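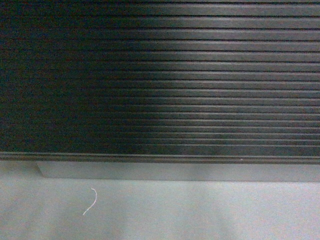
I had been meaning to get over to Grindham ever since my old colleague Sebastián Leiva moved there to run the perception group at Saltus, and when their November open house came up I finally ran out of excuses. It's a long drive from my place, and I stopped for coffee twice, so I walked in at twenty past ten with the welcome talk already over and the cinnamon rolls reduced to crumbs. My own fault.

Saltus has the upper floor of what used to be a printing supply warehouse. Downstairs is a flooring company, and all day long you can hear somebody's forklift backing up. Upstairs they write software for picking and placing: the part that looks at a bin or a table, decides what is there, and plans how to get an arm to it. They don't build arms and they don't especially want to. Their product is called Prestance, and most of what I saw over the day was one piece of Prestance or another, usually with the person who wrote it standing beside the screen.

The part I had come for was the perception room, and I'm glad I gave it most of the morning. Sebastián's people have a folder they call the hard drawer, with 697 single camera views that at one time or another gave their software trouble. Every new build gets run against the whole drawer before anybody is allowed to merge. He put several up on the big monitor, and the one we stayed on longest was a close view of a black ribbed surface over a gray strip, with a pale gray surface under that. I would have scrolled right past it! He clearly loves it, and after half an hour I rather did too.

The trouble starts with the ridges. They run dead parallel across the full width, one after another, black on black, and a matching algorithm that compares two views has a terrible time saying which ridge is which. Slide the whole pattern up by one and it fits nearly as well. So you get a depth estimate that is beautifully confident and one ridge off. On top of that, the left part of the panel is in such deep shadow that you can barely make out the ridges at all, just a dark field with a little colored noise in it, while over on the right each one has a thin pale highlight along its upper edge. The old version of the edge finder gave a nice set of lines on the right and then lost them one at a time going left, and the planner downstream took that to mean the object ended near the middle.

What I liked was how they fixed it, because it was so unglamorous. They stopped asking the ridges for anything precise. The new version looks for the thicker rim along the bottom of the black part, finds the straight line where it meets the gray strip, and trusts those two. The ridges only get a vote on direction, and it's a good vote, every one of them agreeing with the rim. Then there's the slanted end of the gray strip over at the left, where the pale surface comes right up to the underside of the rim. That diagonal is a gift, Sebastián told us, as it's the one feature that pins down where you are from side to side. Everything else in the view could slide left or right and you'd hardly know.

Somebody in our group, a young woman with a notebook covered in stickers, asked about the little white curl lying on the gray surface, a thread or a hair. It turned into the best discussion of the day. It's the brightest, crispest thing on that whole pale area, and an early obstacle detector had flagged it as something to steer around, with a safety margin wide enough to rule out every approach from the front. The tempting thing is to throw away anything thin. Miroslava Jurčo, who owns the planner and had wandered in with her lunch, got quite animated about this. Cables are thin, she said. Zip ties are thin. A customer of hers would be very unhappy to find that the software had an opinion that cables didn't matter. So thin things are kept in the map now with a label and a cost, and the planner may pass over one if it has no measurable height and the alternative is worse. There is also a tiny white speck on the rim, toward the right, and that one gets filtered as a single bright dot, and Miroslava did not defend it.

I asked whether they'd thought of just putting a brighter light on the left. Sebastián laughed and said they ask customers for that constantly. One site, Mikkelsen, did agree to new lamps and then parked a shelving unit in front of them.

After lunch (soup, very good bread) Miroslava took seven of us through the planning side. She has a replay tool I would happily steal. You load a recorded run, drag a slider, and at each moment you see what perception believed and what the planner did with it, side by side, with the uncertain parts drawn in a washed-out orange. She showed us a run with 355 replans in it, nearly all caused by a surface estimate hopping up and down by the width of one groove. In the new build the same recording needs 106. She'd like that lower, and she scowled at it the way my mother used to scowl at a sewing machine. Part of the remaining trouble is that the tool still throws away its old surface estimate whenever confidence dips, even for a moment, and she'd like it to hang on a bit longer. There was a friendly argument about how long, and Sebastián and Miroslava have plainly had it before.

The control demo at three was crowded and I saw mostly the back of a tall man's jacket. From what I could hear, they've moved the speed limit so that it depends on how sure perception is, slowing the last stretch of an approach when the orange creeps in. I'd have liked to ask how they keep it from crawling all the time in poor light, and if anyone from Saltus reads this, please do write to me about it.

A few practical notes for anyone going next time. Park behind the building, as the front spaces belong to the flooring people and they mean it. The stairs are steep and the elevator is slow but works. Bring a sweater for the perception room. They'll let you try the replay tool on your own recordings if you ask ahead and bring them on a drive, and I wish I had known, as I have a stubborn one of a rubber doormat that I think belongs in that drawer. Sebastián has said he'll take it, so I'm sending it over once I find the right cable.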